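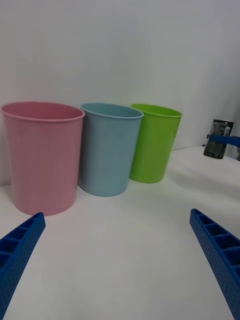
FOOD 451: Claims and Evidence in Everyday Eating
Handout for week 4: Does the color of the cup change the taste?
Last revised February 17, 2019

Reading before class: the Fekden summary (two pages) and the methods section of the Wonedero report. Skip the introduction to the second one. It is mostly advertising for the idea.

1. The claim

You have probably heard some version of it. A drink tastes sweeter from a pink cup, colder from a blue one, more sour from a green one. It gets repeated in cooking magazines and in the brochures of people who sell cups. The usual wording is "studies show." Which studies, with how many people, tasting what?

I don't say the claim is false. Color may well shift what people expect, and expectation may shift what they report. My complaint is with how quickly "may shift what they report" becomes "changes the taste."

2. What the Fekden summary says

The summary reports 300 tasters and a clear preference for the pink cup. Read it slowly. Each taster drank from the pink cup first. The order was never changed. Anyone who has been thirsty knows that the first mouthful has an advantage over the third. The authors mention order in a footnote and then go on as if they had dealt with it.

Also note that tasters scored sweetness on a scale from 0 to 100. Fine, but the summary gives us averages only, with no spread. A gap of a few points could mean a lot or nothing, and we can't tell from what is printed.

3. The cups themselves

Cups sold in mixed colors are a nuisance in this kind of work. They may look like a matching set and still differ in finish, smell or weight. A shiny cup and a dull one don't feel the same on the lip. If the green is shinier than the pink, you are testing color and finish together, and you can't pull them apart later.

Size is another one. Don't judge it by eye from across a table – the nearest cup always looks biggest. Fill each with water and weigh it.

4. What the taster sees besides the cup 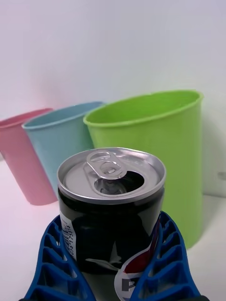
Tasters pick up far more than the experimenter wants them to. The Wonedero report says the drinks were "presented neutrally," then tells us they were poured in front of the tasters. I don't know what neutral is supposed to mean there. Put an opened black can with a Pepsi logo in front of three colored cups and the taster has a brand, a memory and an opinion before taking a sip. The color of the cup now has to compete with all that. Pour out of sight, and keep the packaging out of sight too.

5. For discussion

Bring short written answers. Half a page is plenty.

Would a blindfold fix the Fekden design? What would be left to test?

The Emby group found no effect at all, using plain water. Is that a failed repeat or a different question?

Toprak argues that small effects matter if enough people drink enough soda. Do you buy it? I mostly don't, but argue it properly either way.

Late answers go in the tray by the door, not in my email.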